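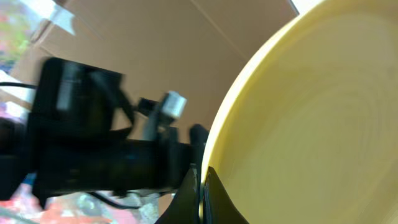
Violeta Ibarra
Kitchen and Home Columnist, the Gorkutcombe Letter

Do You Need a Big Bowl?

Every spring the same advice comes back, usually in a cheerful font. Clear out the kitchen. Keep only what you use every week. Own one good large bowl and let it do the work of everything else. I have read this in at least two newsletters already in April 2019, and I am now going to be difficult about it in a third.

I own the one good large bowl. It is pale yellow, closer to mustard once you look down into it, with a rim that comes out a shade creamier and faint rings going round the inside. I like it very much. I have also moved house with it, and I have opinions on that which do not match what the catalogs say.

Let's start with the claim that a big bowl replaces the small ones. Replaces them for what? I tried it for two weeks, small bowls shut away in the hall closet, and beat a single egg in a thing you could wash a baby in. The egg went up the side and stayed there. I dressed a salad for one and spent longer chasing the oil than eating the leaves. When I wanted to keep leftover rice, the bowl took up the whole middle shelf of the fridge and the milk had to lie down. By the second week I was going to the closet at night like a teenager after the liquor cabinet.

The people who recommend a single bowl must either cook for a crowd every day or not cook. For bread dough, yes, fine. For potato salad when people are coming, for a double batch of granola, for soaking beans, for shelling peas on the back step, I wouldn't be without it. That's a real list of jobs and I do most of them in the summer. It is still a specialist tool, like a turkey platter, and it should be sold as one.

Then there is storage. Wosora, whose catalog comes to my house whether I want it or not, shows large bowls on open shelves with nothing near them except a lemon. Has anyone's kitchen ever had that much shelf? A big bowl only stores well if you have smaller ones to put inside it, and those are exactly the ones we have been told to give away. Mine spent its first year on top of the refrigerator collecting that sticky gray dust you get up there. It now lives at the bottom of a nest, with the colander in it and the old enamel bowls in the colander. To use it I take out everything else. I don't mind this as much as I thought I would, but please don't tell me it's a system.

Which brings me to the move. My sister-in-law, Nandini Menon, has packed up more households than most of us will ever visit, and she has no patience for moving-day tips. I asked her what to do with a bowl this wide and she told me to pack it first and build the box around it. I had been planning to pack it last, on the theory that a light, awkward thing goes on top. "On top of what?" she wanted to know. I didn't have an answer. Everything that fit under it was something that would poke it.

So I'll pass on what worked between us, and you can weigh it against whatever you already do.

Get a box that is bigger than the bowl by a hand's width all the way around. This sounds wasteful, and it means a large carton, the kind that's a nuisance on the stairs. I tried a snug one first. The rim sat hard against the cardboard on both sides, and any knock to the box would have gone right into the lip, where a bowl chips if it's going to chip. Plain brown cardboard is perfectly good. The heavy-duty cartons cost more, and I couldn't find one thing about mine that was heavier or more dutiful than the ones the liquor store gives away.

Crumple a thick layer of paper in the bottom. Set the bowl right side up, whatever you've heard about packing bowls upside down. I know the argument for upside down, something about domes being strong. I'm sure domes are strong. But with the bowl upright you can fill it with dish towels, then the small bowls wrapped in more dish towels, and suddenly all that air is earning its keep. Nandini disagrees with me here, for the record. She stands bowls on edge like plates. With a large one I don't see how you get the box closed.

Pack the gap around the outside tighter than feels polite. Press down on the top layer with both hands. If it sinks, add paper.

Tape the bottom seam twice and the top once, and write on the side, never the top, since the top will have another box on it. I wrote BOWL — BIG — BREAKABLE? with the question mark, because I wasn't sure, and the movers found this hilarious.

A word on Dustine, the foam sleeve that several of you wrote to ask me about after it ran in the advertising section. I bought the large size. It fit over the bowl the way a shower cap fits over a birthday cake. It covered the rim and left the base bare, it smelled like a pool toy, and it cost more than the box, the tape and the paper put together. Old towels did the same job, and when I arrived I had towels. Lærke Hjaltested on Mill Street swears by hers, and if you'd like a second opinion she gives them freely. I will add that her large bowl came from a yard sale and she's never moved it farther than the porch.

Mine went 356 miles in the back of a truck and came out in one piece. I would love to credit my method. The honest position is that one bowl surviving one trip proves very little, and the lamp I packed with equal care arrived in two parts.

Unpacking deserves a mention too, as I've ruined more things getting them out than putting them in. A wide bowl gives you nothing to hold but the rim, and the temptation is to grab it one-handed and pull. Don't. Get the loose paper out first, and whatever is inside it, and then lift from two sides. If the box is deep, lay it down and slide the bowl out. And please cut the tape with something short. Snædís Sveinbjörnsson wrote in last fall after running a bread knife through a box seam and most of a tablecloth, and she has kindly said I may use her as a warning.

Some of you will ask where to buy one. I'm reluctant, but all right. Thygesen, behind the post office, keeps a stack of large bowls on the bottom shelf at the back, and you're allowed to pick them up, which I'd insist on. Hold it with one arm, as if you were scraping batter out of it with the other. If your wrist complains in the store, it won't get better at home. Run a thumb along the lip for rough spots. Then measure your sink. I can't stress this enough. A bowl that doesn't fit under your faucet is going to be washed in the bathtub, and you will resent it.

Ignore the color advice. I was told yellow would "lift the room." The room is where it was. I do find the bowl easily in a dim cupboard, and that's worth something.

And before you give away six small ones to make space for it, put them in a box in the closet for a couple of weeks and see how often you go looking.

Letters on bowls, boxes and foam sleeves can be left at the front desk for Divina Estrella, who passes them on to me. Next issue I'll be looking at drawer dividers, which I already suspect.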